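L'article quatre

Le règlement de l'atelier Turcotte tient sur une feuille, et moi je suis payée pour le faire respecter. Douze articles, tous signés Drorent, la maison mère, qui n'a jamais mis les pieds chez nous.

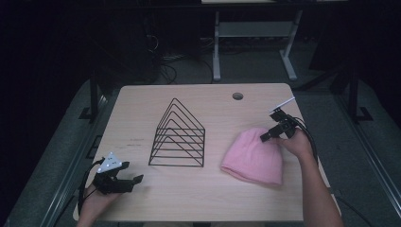
Et l'article quatre, tu l'as relu, oui ou non ? C'était la voix dans mon casque, celle du bureau de Gastness, un peu enrouée comme chaque matin vers huit heures. J'ai répondu que oui, bien sûr (je l'avais relu en diagonale, dans le bus, debout). L'article quatre dit : « Un geste hésitant est un geste à refaire. » Point. Pas une ligne de plus, et allez donc travailler avec ça !

Il faut que je vous raconte, parce que cette phrase m'a gâché tout un mois de mai. On enregistre des gestes, chez Turcotte. Une pince noire dans chaque main, un bonnet rose en tricot, un support en fil métallique noir, une table, et on recommence. Les robots de Fukadham apprennent ensuite là-dessus. Il leur fallait 4000 prises avant l'été, et j'étais chargée de dire lesquelles valaient quelque chose.

Alors j'ai refait. Au début j'étais féroce : la pince s'arrêtait une demi-seconde au-dessus de la laine, poubelle. Elle reprenait le revers deux fois, poubelle aussi. À la mi-mai j'avais jeté plus de 2000 prises et je rêvais de bonnets la nuit - des bonnets qui se laissaient attraper du premier coup, très polis, très mous.

C'est ma grand-mère qui m'a tirée de là, sans le savoir. Elle gardait dans son buffet un manuel de couture de 1926, tout taché, que j'ai ouvert un soir en cherchant autre chose (une recette de flan, pour être exacte). À la page des ourlets, quelqu'un avait écrit au crayon : « la main cherche, laissez-la chercher ». Je suis restée plantée dans la cuisine un bon moment, le livre ouvert, le four qui chauffait pour rien.

Le lendemain j'ai appelé Gastness. J'ai dit que je voulais changer l'article quatre, qu'une machine qui n'a jamais vu une main se reprendre ne saura pas quoi faire le jour où la laine glisse. Silence dans le casque. Puis un soupir, puis un bruit de clavier, longtemps.

La nouvelle feuille est arrivée trois semaines plus tard. « Un geste hésitant est à conserver, et à signaler comme tel. » Je l'ai punaisée par-dessus l'ancienne, un peu de travers, et je suis allée repêcher mes prises jetées, une par une, jusqu'au mois d'août.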